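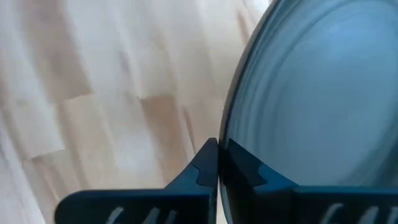
Drurum with a lid or pan bottom, sometime in October.

So my thing was the hesitation. Everybody in the lab had a thing, and mine was the little pause Drurum made before it closed its fingers on something round.

You'd send it after a lid, it would come down nice and smooth, the two fingers on either side of the rim, and then it would just hang there. Then it would grip. It did this with lids and plates and the bottoms of bowls, and it never once did it with a box. My advisor thought it was a timing bug. I thought it was my whole dissertation (I was twenty-six and very tired).

The method was simple enough to explain to my mother, who listened to it on the phone while running the dishwasher. We had a grasping model called Oravec, and we trained it two ways. One copy learned only from the grasps that worked. The other copy got the failures too, every slip and fumble, all mixed in with the good ones. Then you put both copies on the same arm and gave them the same dishes and wrote down what they held on to.

"And the second one is better," said my mother.

"We don't know yet, Mom."

"Well, it would be."

I ran 379 trials. I ran them mostly at night, when the building turned the air down and I could leave the door open and hear the vending machine. I had my spreadsheet and my crackers, and I had a game going where I'd guess which copy was driving before I looked. The software hid it from me until the end of each run, so this was very scientific! I'd watch the fingers come in on the rim and I'd say it out loud, to the room. Failures. Failures. Good-only. Failures.

I was right a lot. I was right so much that it started to bother me, and on a Sunday I went back through all my guesses and figured out what I'd been looking at. It was the pause. The copy that had never seen a failure didn't pause at all. It went straight in and closed. The one that had been shown every dropped plate we had on disk would get right up to the edge and wait.

I sat on the stool for a long time with that one.

Because I knew that pause, is the thing. I had it too. I'd had it since my first paper got turned down, and since Akero offered me a job and then took it back by email, and since the man I'd moved to this city for moved out of it. I'd walk up to a thing with my hand practically on it and then hang there over it like an idiot.

The numbers came out in the spring. The copy with the failures dropped 57 fewer dishes than the other one, and it was slower by more than two seconds a grasp, and my advisor circled the two seconds in red. Could I get rid of it, he wanted to know. The reviewers at Nunska would ask.

I said I'd look into it. I went back down to the lab and put the lid out for Drurum, and I ate a cracker, and I hit go.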